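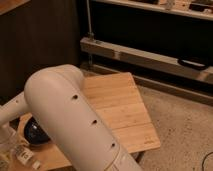 # Short Talks, Long Evenings: Running a Lightning Talk Night in Billstead

Final project report, Event Planning and Public Programs
4 June 2020

Our group was asked to plan, run and evaluate a public event on a budget that would embarrass a bake sale. We picked a night of short talks, mostly on the theory that if a talk was bad it would at least be over soon. The event took place in November in the upstairs hall at the Bilyk, a former furniture store in Billstead that still has price tags on some of the chairs.

## The format

Each speaker got five minutes and a slide deck that moved forward on its own. We told them this in the first email, the second email and the rehearsal. On the night, two of them still turned to the laptop and asked for the next slide, and the slide ignored them.

Topics were open. We received one talk on moss, one on the bus route to Skustthorpe, one on learning the accordion as an adult, and three on sourdough. We asked the sourdough people to talk to each other. They did, and came back with a joint talk that ran nine minutes.

## Money

We had a grant of $800 from the student activities fund. The hall took more than half of it. Claltier, the print shop by the station, did our posters at cost and spelled "lightning" as "lightening" on all of them. We had approved the proof, so we paid.

Admission was free, with a donation jar at the door. The jar was see-through, which our textbook recommends so that people can see others giving. It also lets people see others not giving.

## Promotion

Our event page got 2,793 views before the night. The hall holds 80. We spent a week worrying about crowd control, wrote a plan for a waiting line down the stairs, and borrowed rope for it. The hall did not fill up and the rope went back in its bag.

From the feedback cards, most people came because they knew a speaker. The posters were mentioned only by people correcting them. If we did it again we would drop half the posters and give every speaker a stack of invitations to hand out.

## What went wrong

- The microphone stand had one height, and it was for someone taller.
- The break was planned for 15 minutes and took 35, because we had put the cookies at the far end of the room from the seats.
- Our timer was a phone, and the phone got a call.

## Evaluation

The feedback cards asked for a score out of five and one comment. The scores were kind. The most common comment was about the heating, which we did not control. Second was a request for more moss. The moss speaker has agreed to come back if there is another night, and has asked for ten minutes.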